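What I learned from a year of keeping a household budget

I started writing down what we spend last November, after a month when the car needed brakes and the dentist bill came in the same week. We had the money, but only just, and I couldn't say where the rest of it had gone.

My first attempt was a spreadsheet with far too many categories. I had one for coffee at home and another for coffee out. By the second week I was guessing at half of it. I cut it down to food, house, car, kids and everything else, and that is what I still use.

Food was the number I didn't expect. We were spending $1,216 a month for four people, and I would have told you it was closer to nine hundred. Most of the gap was small trips. I'd stop at the store on Stukari on the way home for milk and come out with a full bag. Now I do one big shop in Bastville and one short one for fruit and bread, and I write the list before I leave the house.
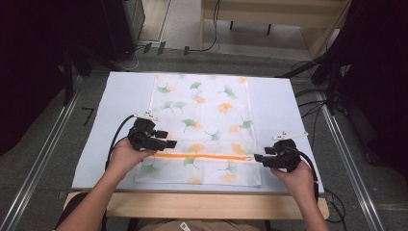 The car category is boring except for insurance. I had not compared rates since we moved, and it took an evening of phone calls to find a policy that costs $277 less over the year. The coverage is the same. I read both of them twice to be sure.

"Everything else" is where I still have trouble. Birthday gifts go in there, along with school fundraisers, batteries, the library fine and whatever the kids talked me into. I give it $100 a month and go past that more often than I stay under it. My friend Laiba Shaikh keeps hers in cash in an envelope and stops when the envelope is empty. I tried that in the spring and kept borrowing from it for parking.

My husband was not interested in any of this at first. What changed his mind was the heating bill. I had the old ones in a folder, so we could compare the same month in two different winters, and he spent the next morning putting weather strip on the back door. He checks the folder himself now.

We have put over two months of expenses into savings since we started. I'd like to get it to four before the roof has to be done. The roofer from Dogar is coming out to look at it next month, and I'll post the quote when I have it.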